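Gripper Comparison – Progress Report to the Hennessy Fund

Prepared by Buppha Noiphan, Drullullow Lab
1 September 2019

Work since the last report has gone into the simulated half of the comparison. Both gripper models, the Sternetti two-finger and the Woltitz suction cup, now load on the same arm with the same controller, so a task can be switched from one to the other without editing the scene files.

We have completed 700 simulated attempts on flat and low objects. The Sternetti model lifted the object and held it in 297 of them. Books lying flat are the weak point. With no overhang at a table edge, the fingers have to come down low and close across the cover, and small errors in the height estimate matter a great deal. Clutter makes the approach harder to plan.
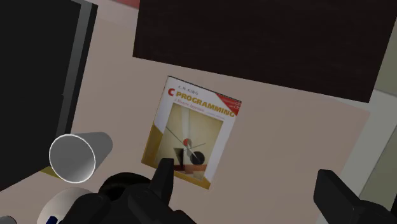
Simulated tabletop, view over the open two-finger gripper. Test object: paperback, King's "C Programming."

The Woltitz runs are behind. Contact with the suction cup was unstable in the physics engine, and we lost nine working days to it before changing the solver settings. So far 61 attempts are usable – too few to compare with the other set, and I have left the success rate out of this report for that reason.

Spending is within the approved budget. The second wrist camera has been ordered and the invoice will go in with the next claim.

Next steps are to finish the suction runs on the same object list, then repeat a smaller set on the real arm. I expect to send those results in November.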